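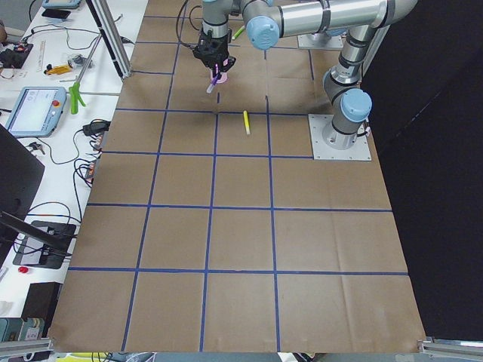

4 min read

Minutes of the Water Loss Working Group, May meeting
Nutenitz Municipal Water District

Present: Hauwa Onuoha (chair), Ikechukwu Obi (network operations), Hanan Nassar (metering), Ekaette Okonkwo (finance)
Apologies: Fatima Akpan
Minutes: I. Obi

1. Minutes of the previous meeting

Accepted with one correction. Under item 4, "supply pressure" should read "static pressure at the hydrant." The action on the valve register stays open.

2. Night flow, Eze zone

IO presented the minimum night flow record for the Eze zone. The night minimum has risen since the last meeting and has not returned to its earlier level. The rise is a step, not a drift, and it appears at the zone inlet meter only. HN asked whether the meter had been swapped or recalibrated during the period. IO confirmed it had not. HN noted that a partly open boundary valve would give the same signature as a new leak, and asked that the boundary be proved tight before any crew is sent out with listening equipment.

Agreed: zero-pressure test on the Eze boundary, starting at 2 a.m. Customers with registered medical needs to be notified in writing beforehand. IO to supply the valve list.

3. Meter replacement, Grullero Street

HN reported that 11 meters on Grullero Street remain to be replaced. Access is the main obstacle. Several pits are under parked vehicles and two have lids that are seized. The replaced units have been read once and the readings loaded into billing. EO asked how under-registration on the old meters would be treated. HN said the removed meters are being held for bench testing at low flow and that no adjustment to past bills is proposed. EO asked for that to be recorded.

Discussion followed on whether the remaining pits should be raised to grade at the same time as the meters are changed. HO was in favor where the pit floods. HN pointed out that raising a pit needs a pavement permit and a meter change does not. Left to HN's judgment, pit by pit.

4. Data loggers

The Braltix loggers at the pressure monitoring points are transmitting, except the unit at the reservoir outlet, which drops out overnight. IO has changed the battery and the antenna lead without effect. The stored data are complete when downloaded by hand, so the fault lies with transmission. HO asked that manual downloads continue until the unit is exchanged.

EO said the data contract comes up for renewal and that she needs the number of active SIM cards before she can compare prices. IO to provide.

5. Pressure management

Deferred at the last meeting. FA had circulated a note proposing a lower night setting on the reducing valve at the Eze inlet. HO considered the proposal sound but did not want the setting changed ahead of the boundary test — the two effects could not be separated afterward. Agreed to hold the current setting and take FA's note again once the results of item 2 are in.

6. Annual water balance

EO circulated the draft balance. Unbilled authorized use is still an estimate. IO said main flushing is now logged by duration and outlet size, which allows a calculated volume. Fire department use is not logged at all. HO to write to the fire department asking for hydrant use by location, even if volumes are not available.

EO noted that the draft uses the old figure for length of mains. To be corrected from the current asset register.

7. Other business

HN asked that leak repair tickets carry the pipe material and the type of failure. Many are closed with the street name only. IO will make both fields required on the form.

Actions
IO: valve list for boundary test; SIM card count; repair ticket form; valve register (carried over)
HN: bench test results; remaining meters on Grullero Street
EO: correct mains length in draft balance
HO: letter to fire department; customer notices for the test

Next meeting to be called by the chair after the boundary test.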